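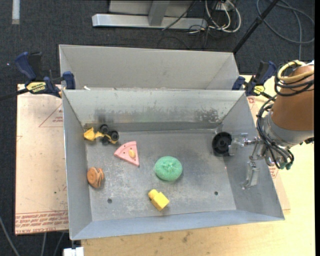

The picking cell at Prindomine, with the gripper at the right-hand wall of the front bin.

Home | News | Products | Support | Contact

Prindomine pauses Turimura gripper updates after wall-contact fault

4/3/20 - Hi everyone, Birutė Krūmiņa here, I run the picking team at Prindomine. I'd much sooner be writing to you about a launch, but we've found a fault and I want you to hear it from us first!

Turimura, our bin-picking software, has a bug in the way it handles items sitting close to a side wall. On run 335 of our overnight test the arm went for an object near the metal, lost track of where the wall was and kept pushing. The force limit should have stopped it right there. It didn't kick in for 2 seconds (a very long time if you're a gripper finger), and we ended up with a bent linkage and a bin that had slid along the table. No one was hurt and no one was inside the cell.

We went back through all 1480 runs in the log and found the same late stop in 20 of them, every one with the target hard up against a wall. Picks from the middle of the floor look fine. I'm annoyed we didn't catch it sooner, because the warnings were sitting in the log the whole time.

So, if you're running Turimura with the Hirano wrist, please switch off wall picks in the settings menu today and keep people out of reach while the arm is powered. If your gripper has touched a wall, check both fingers for play before you start it up again. Our friends at Pronside, who make the force sensor, are working through the timing with us, and they've been great about picking up the phone!

We're holding all updates until the fix has passed a full repeat of the test. I'm hoping for July, but I won't promise it. Got a stop that looked late to you? Send your log to the support desk and I'll read it myself.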